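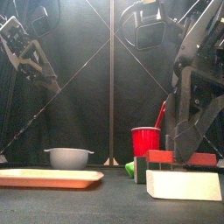
Skip to content
Home Archive Letters Reading Contact

The Renewal of a Library Card

November 27, 2022

The public library in Plokberg requires every cardholder to renew in person once every 36 months. I completed my own renewal this month, and the procedure led me to set down several observations on how a town library ought to treat its readers. These remarks are offered by a regular user of the service. They carry no authority beyond that.

The renewal itself is simple. The applicant presents a proof of address and one form of identification at the front desk, signs a single sheet, and receives a new card. The old card is kept and cut in half. I had carried mine since before the building on Joo Street was repainted, and the number on it had worn away to the point that the desk staff had been typing it from memory or looking me up by surname.

What has changed is the set of terms on the reverse of the sheet. Under the former terms, a reader could hold an unlimited number of reserved titles at one time. Under the present terms, the limit is three. Reserved titles remain on the shelf behind the desk for one week, after which they pass to the next reader on the list. I understand the purpose of the change. A shelf filled with books that are waiting for people who do not come is of little use to the town, and I have been one of those people. In April I let a history of canal building go back twice.

The difficulty lies in how the limit applies to works in several volumes. The Starkow edition of the regional histories, for instance, is catalogued as separate items. A reader who wishes to consult the full set must reserve the first three volumes, return at least one, and then reserve the fourth. In the meantime another reader may take it. The desk informed me that an exception may be granted on written request. No form exists for this purpose, so a letter is accepted. I submitted a letter of two paragraphs and received approval the following week.

It is my view that the exception should be stated on the sheet. A rule that can be relaxed for those who think to ask will serve confident readers well and others poorly. Many people will read the limit, accept it, and go home.
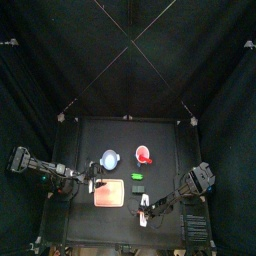 The second matter concerns the reading room. The long tables near the windows were formerly open to any reader for the whole of the day. They are now divided into periods of two hours, with a sign-in sheet at the end of each table. During my last several visits the sheet was mostly blank and the seats were mostly free, and no one was asked to leave. I nevertheless observed readers checking the clock and packing up at the end of a period for which no other person had signed. The arrangement may be needed in the weeks before school examinations. For the remainder of the year it appears to discourage the long, slow sort of reading that the room was built for.

I would propose that the periods be suspended whenever fewer than half the seats are signed for. The staff are fully capable of making that judgment. They already do so in practice, and a short notice on the table would allow readers to rely on it.

The third matter is the catalog, which was moved to the Stillar system over the summer. The previous catalog was slow and rather ugly, and it placed the shelf mark at the top of every entry. The new one places a picture of the cover at the top, followed by a summary, followed by a row of suggested titles, and the shelf mark comes last of all. On the public terminals it is necessary to scroll in order to reach it. For older books there is no cover to display, and a gray rectangle appears in its place.

In fairness, the search itself has improved a great deal. Misspelled names are now corrected — a real kindness in a region where half the authors have been transliterated in two or more ways — and the search extends to the chapter titles of collected essays. I located an article on drainage law that I had been seeking for a considerable time, in a volume I had walked past on many occasions. It was on the lower shelf beside the radiator, with its spine turned to the wall.

There is also the question of the local papers. Bound volumes of the weekly paper are held in the basement and brought up on request, one at a time. The desk advises that requests be made before noon. The volumes from the flood years are in poor condition, and readers are asked to support the spine with the foam wedges provided. I was pleased to find that this request is now followed by nearly everyone. Photography is permitted without flash, and photocopying of the bound volumes is not.

Readers who have not renewed should note that a utility bill is accepted as proof of address, provided that it is a paper one. Printed copies of electronic bills were refused in the case of the gentleman ahead of me, who returned later in the afternoon with his lease. The notice at the door mentions bills and says nothing of this distinction.

I have placed these suggestions in the box by the entrance, in a shorter form than they appear here, and have asked for a written reply. The reply, if one is received, will be posted on this page. The next entry will return to the subject of the parish maps and the two boundary stones that are missing from the later survey.

Search this site
Enter keywords Go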